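Household chore robots

(from my running encyclopedia of machines I keep getting asked about, last updated May 12, 2021)

A chore robot is any machine meant to take over housework: laundry, dishes, picking up, wiping down. I also lump in its shop-floor cousins, the ones that sort and pack, since the hard parts are the same. Can they do the work yet? Some of it, slowly, and fabric is where I'd look first if you want to know how far along things are.
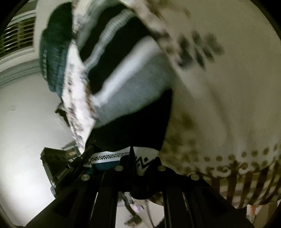
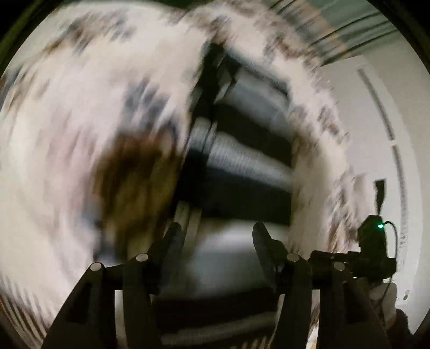 Handling patterned household textiles with a hand-held gripper: striped knit in the jaws in the first picture, open fingers in the second.

Why cloth is so hard

A mug is the same mug however you set it down. A sweater has no fixed shape at all! Grab it by the hem and the rest goes wherever it likes, folding over itself and hiding the part you wanted next. Patterns can fool the software too (a stripe looks a lot like an edge), and a fringe is worse. I have two hands and years of practice and I still lose the corners of a fitted sheet.

How they learn

One popular way is to have a person do the chore with a gripper in hand while a camera records it, then train the robot on the recordings. You get real homes, with real clutter and bad light, and you don't need to haul a robot arm up the stairs. I've seen a small set from the Urton project with 363 recordings in it, all laundry, and I'd call that a modest start.

What works today

Floor vacuums, sure. Beyond that it gets thin. The Clirico folding bench did 23 towels out of 100 without help at the demo I went to in October, and those were plain towels, already laid flat. Kpodo makes a sorting arm for shops that I like a lot, but it handles boxes, and boxes behave. Adcombe has a cart that brings the hamper to you (you still do the folding, so I'm not sure it counts).

Open problems

Finding a corner in a pile. Turning a sleeve right side out. Knowing when to let go, which sounds silly until you've watched a machine drag a whole stack off the table with one sock. Speed is a big one as well, and so is price. I'll add a section on dishes when I get to it.

See also: robot vacuums, folding machines, grippers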